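Search the forums... Advanced search
Forums > Home & Bath > Buying in Bulk

Individually wrapped toothbrushes - worth it?

likero_fan
Need a stack for the guest bathroom and some for the shelter drive. Burnow has a case of 684 wrapped ones, far more than I need. Anyone buy smaller lots?

gravelpath
Clindico does packs of 8. Mixed colors, you don't get to pick. I've bought from them since February, no complaints.

two_sinks
I'd skip wrapped. All that plastic for one brush. Get a box of plain ones and a roll of paper bags.

gravelpath
Shelters around here won't take them unwrapped. Ask yours first.

two_sinks
Fair for the shelter. For guests I still say it's a waste.

mopandpail
Mixed colors are better for guests anyway. Everyone remembers theirs. My only gripe is the wrappers - they slide all over and won't stack, so I stand them in a jar.
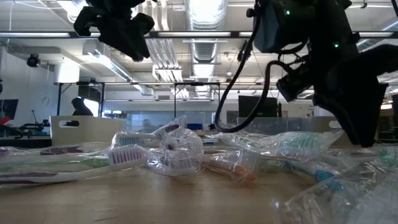 Mixed colors, still in the wrappers

likero_fan
Good range of colors. Are the bristles soft or medium?

mopandpail
Soft. Medium was out of stock when I ordered.

likero_fan
Going with two packs of 8 then. Will call the shelter before I order more.

Contact us | © Nagano Home Forums | Back to top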